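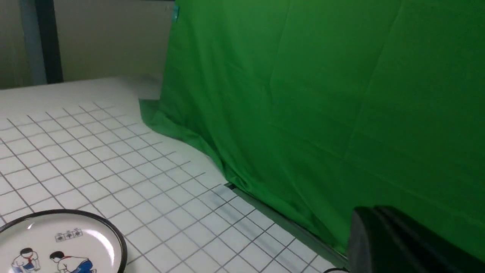
Blick der Handgelenkkamera auf den Arbeitsplatz: Rasterfläche, Teller, grüner Hintergrundstoff.

Arbeitsplatz für Greifaufnahmen einrichten und freigeben

Gültig für alle Tischzellen im Projekt Prerudix
Bearbeitung: Fatima Shezi, Cosimo Caputo
Stand: Dienstag, 21. Juli 2026

Diese Anleitung beschreibt, wie eine Tischzelle vor einer Aufnahmereihe hergerichtet, geprüft und im Zellenbuch freigegeben wird. Sie ersetzt die Fassung vom April. Neu sind die Vorgaben zum Stoffsaum und die Sperrzone entlang der Tischkante. Die Risikobeurteilung der Zelle und die Betriebsanleitung des Roboterherstellers bleiben davon unberührt und gehen im Zweifel vor.

Voraussetzungen

Die Zelle ist elektrisch geprüft, der Not-Halt wurde am selben Tag ausgelöst und quittiert. Wer am Tisch arbeitet, ist unterwiesen und im Zellenbuch eingetragen. Solange Hände im Arbeitsraum sind, steht der Arm im sicheren Halt. Eine reduzierte Geschwindigkeit genügt dafür nicht.

Schritt 1: Rasterfläche auflegen

Die Rasterfläche muss plan liegen. Blasen und hochstehende Ecken werden beseitigt, bevor der Arm referenziert wird. Auf der Fläche wird nicht geschrieben, auch nicht mit abwischbaren Stiften. Zum Reinigen ein trockenes, fusselfreies Tuch verwenden.

Das Raster dient der Sichtkontrolle. Es ist kein Kalibriermuster. Wer Posen daraus ableitet, erhält Werte ohne angegebene Unsicherheit, und solche Werte dürfen nicht in den Datensatz. Die Hand-Auge-Kalibrierung erfolgt ausschließlich mit der Kalibriertafel aus dem Zellenschrank.

Schritt 2: Hintergrundstoff hängen

Der grüne Stoff hängt senkrecht und darf unten auf die Tischfläche auslaufen. Leichte Knitterfalten sind zulässig. Für den Saum gilt:

— Kein Objekt steht auf dem Stoff oder berührt ihn.
— Der Saum wird vor der ersten Fahrt angedrückt und an der Tischkante fixiert.
— Klammern und Etiketten am Stoff bleiben während einer Reihe an derselben Stelle. Werden sie versetzt, beginnt eine neue Reihe.

Loser Stoff unter dem Greifer ist die häufigste Störung an diesen Tischen. Die Finger fassen eine Falte mit, der Arm zieht den Hintergrund nach, und die Kraftüberwachung spricht erst spät an, weil Stoff kaum Gegenkraft aufbaut. Lizelle Jacobs hat deshalb die Sperrzone eingeführt: Über der Linie, an der Stoff und Kante zusammentreffen, fährt der Greifer nur in der oberen Transferhöhe. Absenken ist dort softwareseitig zu sperren. Die Zone wird nach jedem Umhängen des Stoffes neu eingemessen.

Schritt 3: Objekt platzieren

Zwischen Objekt und Stoff bleiben mindestens 2 Rasterfelder frei. Teller liegen mit der bedruckten Seite nach oben. Glänzende Oberflächen werden in der Kameravorschau auf Reflexe geprüft. Ein einzelner heller Fleck ist hinzunehmen, solange Rand und Aufdruck nicht überstrahlt sind. Andernfalls wird die Leuchte verstellt, nicht das Objekt.

Ein Objekt darf in der Startpose vom Bildrand angeschnitten sein. Dies ist im Protokoll mit dem Kürzel TA (teilweise außerhalb) zu vermerken. Bei bedruckten Objekten wird der Aufdruck kurz beschrieben. Schriftzeichen, die in der Vorschau nicht lesbar sind, werden als »unlesbar« eingetragen und nicht ergänzt.

Schritt 4: Probefahrt

Die Probefahrt umfasst 10 Zyklen ohne Griff in reduzierter Geschwindigkeit. Eine Person beobachtet den Stoff, die zweite hält den Zustimmtaster. Nach der letzten Fahrt wird der Saum nachgesehen. Hat er sich verschoben, zurück zu Schritt 2.

Leitungen am Handgelenk sind so zu führen, dass sie in keiner Pose über die Rasterfläche schleifen. Geprüft wird in der tiefsten Greifpose mit voll gedrehtem Handgelenk.

Schritt 5: Freigabe

Die Freigabe erteilt Ruan Mthembu, in Vertretung İlker Toprak. Im Zellenbuch stehen Zellennummer, Objektkürzel, Kalibrierdatum und Prüfsumme der Zonendatei. Eine Freigabe gilt für eine Reihe und erlischt mit jedem Umbau, auch mit dem Wechsel der Leuchte.

Bekannte Abweichungen

Am Standort Clarbridge ist der Tisch kürzer. Dort entfällt der Auslauf des Stoffes auf die Fläche, der Saum endet an der Kante. Bei Ntuli wird die Zonendatei noch von Hand übertragen; die Prüfsumme ist vor und nach dem Kopieren zu vergleichen.

Rückfragen zur Sperrzone an Lizelle Jacobs, zum Protokoll an Cosimo Caputo.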